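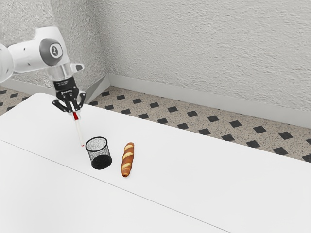 1/ moving the bookkeeping out of the kitchen, finally. thread bc three people asked how I do receipts

2/ started with a shoebox. 2315 in unsorted stuff from last year, most of it mileage and postage. my accountant (hi Vendula) did not laugh but she paused

3/ rule one – sort by month first, category second. I did it the other way for years and kept losing track of which quarter I was in

4/ thermal paper fades!! scan the same week. I do mine Tuesday night w/ tea. gas station ones are the worst, half of September was blank already

5/ folder names: year, month, vendor. thats it. no "misc". misc is where I put a Sasetti invoice for 2000 and then paid it twice

6/ got the second 2000 back but it took 5 emails and a very patient Manee Boonyarit in their billing dept. thank you Manee 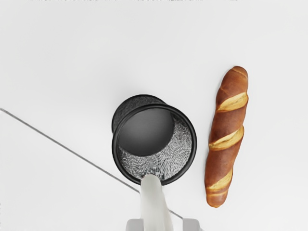 Mesh cup, on its side.

7/ ppl asking about apps. tried Wiltaron for a bit, fine, but exporting was a pain. back to a plain spreadsheet. date, who, what, how much, paid y/n

8/ cash stuff: write what it was for ON the receipt before it goes in your pocket. "hardware 14.60" tells you nothing in Febuary

9/ separate card for work. I know everyone says it. took me around six years to do it and the first month end was done before lunch

10/ Teodoro asks do I keep paper after scanning – yes, one envelope per month, rubber band, top shelf. ask your own tax person tho, rules vary

11/ ok gotta run, will do invoices next. reply w/ questions, esp if you have a better way to do postage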